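4 min read

Section 4: Setting up the Dendix benchtop water filter

Read this section through once before you start. You will need an adjustable spanner, an old towel, a bucket and a bottle of plain, unscented dish soap. Allow an hour, plus the overnight soak.

4.1 Choosing a spot

1. Put the unit on a flat, level surface within reach of the kitchen tap. The supply hose is short and must not be stretched.
2. Keep it out of direct sun. Light through the clear housing encourages algae, and the housing will yellow over a couple of summers.
3. Leave a hand's width behind the unit so the hose can curve without kinking.

CAUTION: Don't stand the filter on the same shelf as sprays, solvents or garden chemicals. The seals can take up odours and you will taste them.
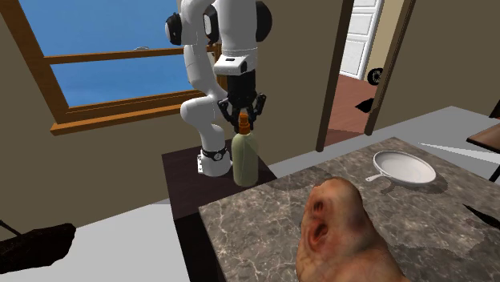

4. Wipe the surface down and let it dry before the rubber feet go on. They won't grip a greasy benchtop, and a full housing is heavier than it looks.

4.2 Soaking the cartridge

1. Wash your hands. Take the cartridge out of its wrapper, holding it by the plastic ends only.
2. Stand it in a clean jug and cover it with cold tap water.
3. Leave it overnight. Small bubbles are normal - they are air leaving the carbon block.
4. Tip the soaking water out on the garden. Don't drink it.

4.3 Fitting the tap adaptor

1. Unscrew the aerator from the end of the tap. If it's stiff with scale, wrap it in a cloth soaked in white vinegar and try again after lunch.
2. Check that the old washer has come out with it.
3. Push the new washer into the adaptor, flat side up, and screw the adaptor on by hand. Finish with a quarter turn of the spanner.

NOTE: Pull-out spray taps are not suitable. The Vustov adaptor kit fits most older laundry taps and is sold separately.

4.4 First flush

1. Lower the cartridge into the housing and tighten the lid by hand.
2. Turn the diverter to FILTER and open the cold tap slowly.
3. Run water through for 9 minutes. It will come out grey to begin with and then clear.
4. Dry the lid and the hose joins with the towel, wait, and feel for drips.

CAUTION: Never run hot water through the unit. Anything over 27 degrees shortens the life of the cartridge.

Replace the cartridge after 4000 litres, or sooner if the flow drops to a trickle. Write the month on the lid label in pencil.

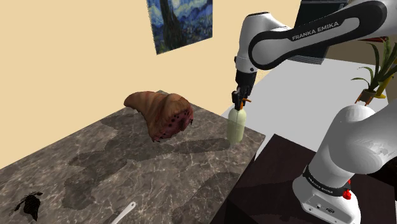
Reader comments

Shabnam Zaidi
Step 3 of the tap section needs more on washers. Mine had two stacked in there and the adaptor leaked until I dug the second one out with a skewer.

Faisal Khokhar
Same trouble with the washers. Also, does the flush time change if you're on tank water? Our pressure is pretty low.

Hanan Haddad
Faisal, we're on a tank at Oltside and I just let it run until the grey was gone. Took a fair bit longer than the guide says. I kept the water in the bucket for the tomatoes.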